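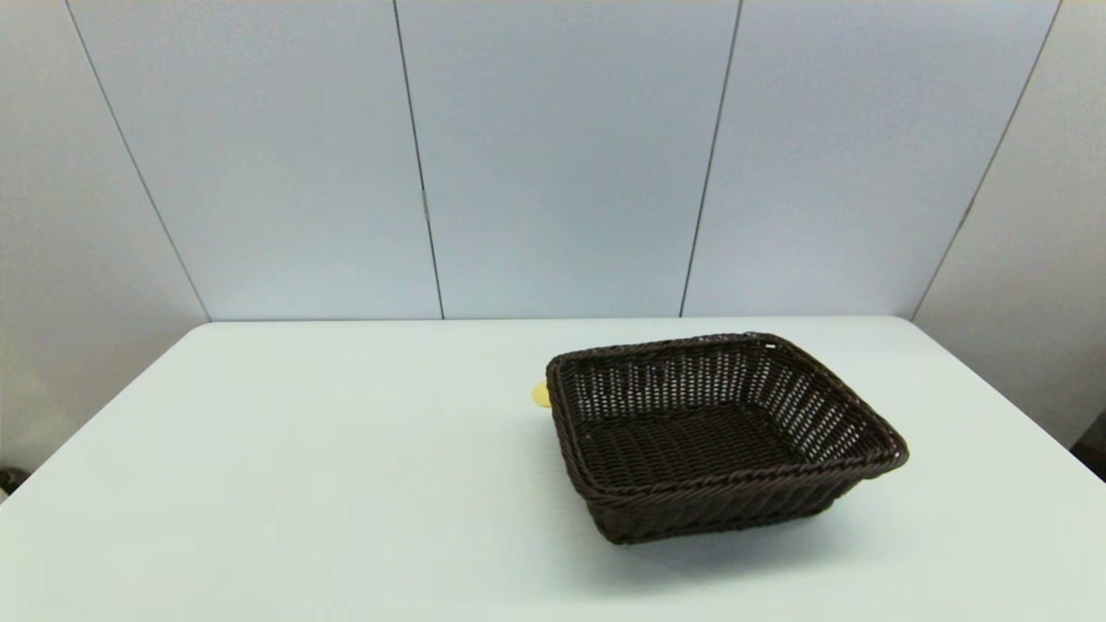
Stokley Technical Institute
Department of Applied Automation
Introduction to Service Robotics
Handout 11: Can Machines Do Chores Yet?

Instructor: Manouchehr Najafi

Purpose of this unit

Earlier handouts dealt with machines that repeat one motion in a fixed place. This unit turns to ordinary work in homes and small shops: clearing a table, filling a basket, folding towels, restocking a shelf. Students are expected to be able to state which parts of such work are within reach of present machines and which are not, and to support the statement with evidence.

1. What is meant by a chore

For this course, a chore is a task with a clear goal but no fixed starting point. "Put the things on the table into the basket" is a chore. The goal can be given in one sentence, yet the basket may stand at any angle and the things may lie anywhere, including behind it. A person looks around the side without thinking about it. A machine must have some means of deciding that an object it can see only in part is worth reaching for, and of choosing a path that does not strike the rim on the way.

Woven baskets deserve particular attention. The gaps in an open weave can give a depth sensor mixed readings, some from the near wall and some from whatever lies beyond it. A gripper that closes on a braided rim may also catch a strand. Students who have worked only with smooth plastic bins should review Section 4 of Handout 9 before the laboratory.

2. Where matters stand

Picking up a single known object from a plain, evenly lit table is now routine in the laboratory. Results fall when objects touch, overlap or are partly hidden, and fall again when the room itself changes. In the October trials, the class ran the basket task 148 times on the Narkon arm. With the object in full view, the arm completed 90 percent of its attempts. With the object partly behind the basket, it completed 30 percent. Most of the failures were failures to begin: the arm did not select the object at all.

Shop-floor work presents a mixed case. Parts arrive in known sizes and lighting can be controlled, which favors the machine. Speed is the difficulty. The Dradell packing exercise showed that a slow but correct arm still holds up the line – a point often left out of published demonstrations.

3. Reading a demonstration critically

When viewing any recorded demonstration, note the following in writing:

Whether the starting positions were varied between attempts
Whether failed attempts are reported
Whether a person reset the objects, and how often
Whether the playback speed is stated

4. Assigned work

Read Michalík, chapters 5 and 6. Prepare a two-page report on one household chore of your choice. Break the chore into steps, mark each step as solved, partly solved or unsolved, and explain the marking. Reports are due by noon on Saturday, December 13, 2025, through the course page. Late reports will be accepted only with the written approval of the instructor.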